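Illwood Recall home memory test kit, second edition: review

Posted 02/10/2023 by Mikkel Nørgaard

Quick one because I'm between clinics and the loaner goes back tomorrow. Had the Illwood Recall kit for most of July plus a bit after. My mother used it, I used it, two neighbors over 70 used it. Short version: decent, overpriced, manual is a mess.

What you get. A tablet, a stand, a printed word book, a pen on a string (the string is too short) and a login for the results page. The idea is you do a short set of memory and attention tasks once a week, and the thing draws a line over time. Not a diagnosis, says so on every screen. Good. It should.

Setup. Painful. The tablet wanted an update first, then it forgot the Wi-Fi password, then wanted another update. After that fine. Big buttons, decent contrast, voice prompts slow enough for my mother, who hates being rushed. You can turn the voice off but the setting is buried under Account, for some reason.

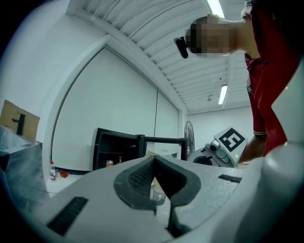

Photo: Bláthnaid Ní Mhurchú

The tasks. Word list, delayed recall, number strings, a trail drawing thing, and a naming task with line drawings. Word list is the best of them. There are 13 versions so you don't just learn it by heart, though I started recognizing openers by week five. Trail drawing is bad. Finger drags don't register near the edges of the screen and you lose time for it, which then goes in your score! My neighbor Fengying Xiong got a "slower than last week" message three weeks running and was upset, and as far as I could see it was all dropped touches. Used the pen after that. Better, not great.

Naming task is OK. One of the drawings is a rotary phone, which my mother got instantly and Junhao Shi's teenager would not.

Results page. Clear graph, shaded band for normal wobble. I like the band. People see one low week and panic, and the band helps with that. Comparison group is 3133 adults according to the booklet, but only 808 of them are over 75, and the age split isn't shown on the graph itself. You have to go to the back of the booklet, in teh small print. If you're buying this for a parent of 82 you'd want to know that up front.

Export to PDF works. My mother's doctor glanced at it and said fine, bring it again in a year. So make of that what you will.

Support. Emailed twice. First answer took three days, came from a Belmiro Peixoto, helpful, knew about the touch problem and said a fix was coming. Second email no answer yet.

Compared with the Gindinar one I reviewed last year: Gindinar is cheaper and the tablet app is smoother, but the tests hardly change week to week and there's no delayed recall at all. Illwood wins on content. Loses on basically everything you touch.

Battery about a week of light use. Charger is the old connector. Stand is solid.

Would I buy it? For myself no. For a parent who's already worried and wants something to bring to an appointment, maybe, if its on sale. Don't use it in place of seeing someone. And get a longer string for the pen.

3 out of 5. Will update if the touch fix shows up.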